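Ticket 3843 – Pamance equipment support
Subject: How many spare finger pads should we budget for?
Status: open
Category: purchasing / consumables

Hi all, me again. I'm trying to get our equipment order in before the April cut-off and I'm stuck on the spares line, so I'm hoping somebody on the support side can put me straight before I send Workport a number I've made up.

We use the hand-held grippers for clothes work, mostly folding and laying out on beds. The quote I've got from Workport has the grippers themselves, a charging case and then a line that just says "pads, set" with no quantity filled in. I rang them and the chap said most customers order two sets and see how they go. Well, most customers might be picking up boxes! We do knitwear, towels and fitted sheets all day long, and I've no idea if wool is kinder to rubber than cardboard is or a good deal worse.

Chunky knits are what I'm worried about, so that's what I've been going by. It's a mustard cable-knit at the moment, and I start with it folded up on the bed.

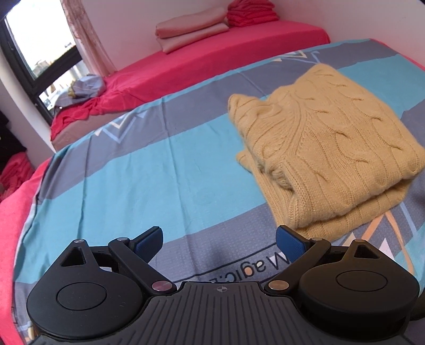
Folded knit on the bed, fingers open.

What I've tried so far, so you don't have to ask:

Checked the pads for wear at the start and end of each session. I can't see much with the naked eye, but I'm not sure what I should be looking for. Is it the edges that go first or the face?

Wiped them down with a damp cloth and let them dry. The fluff comes off fine. Takes me roughly 5 minutes for the pair, and I'd like to know if I ought to be putting that in the plan as staff time – it does add up over a month.

Looked in the Melnyk price list for a loose pad, sold singly. Couldn't find one. They only seem to do the whole finger, linkage and all, and that's a silly amount of money to spend if the rubber is the only bit that's worn.

Asked Kitar the same thing. They'll sell pads on their own but the lead time is 5 weeks, so I'd have to order well ahead or keep a drawer full. A drawer full is fine by me if someone will tell me how full!

The other half of the question is the buttoned stuff. With a cardigan I'm going in around the placket and the cuffs once it's opened out, and I wondered if hard buttons nick the pads more than plain knit does. If they do I'll split the budget into two lines, one for soft goods and one for anything with fastenings, and argue it out with finance that way. If they don't, I'd much prefer to keep it as one line and have a quiet life. 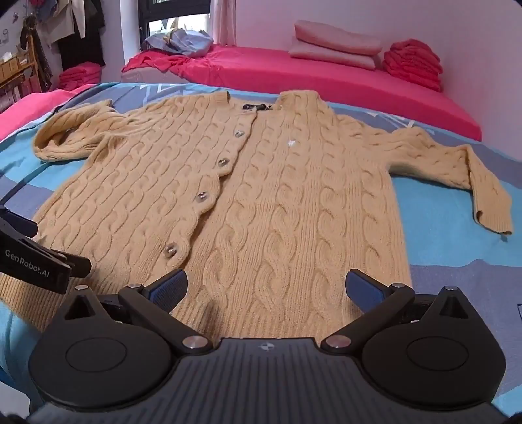 Chrysanthi Mavromatis replied at 10.40: Please don't split the line, you'll only have to merge it again next year. Wear depends far more on hours of closing and opening than on the fabric. Can you send me your hours per gripper per week? Also, get Workport to write the quantity on the quote before you sign anything. "Set" means one pair on some of their quotes and a box on others.

Thanks, that's a relief about the single line. I'll dig the hours out of the booking sheet tonight and add them to this ticket. I've emailed Workport about what a set is and will paste in whatever they say. Could you leave this open till then please? And if you know whether the Kitar pads fit without an adaptor, shout, as I've not put any money aside for adaptors.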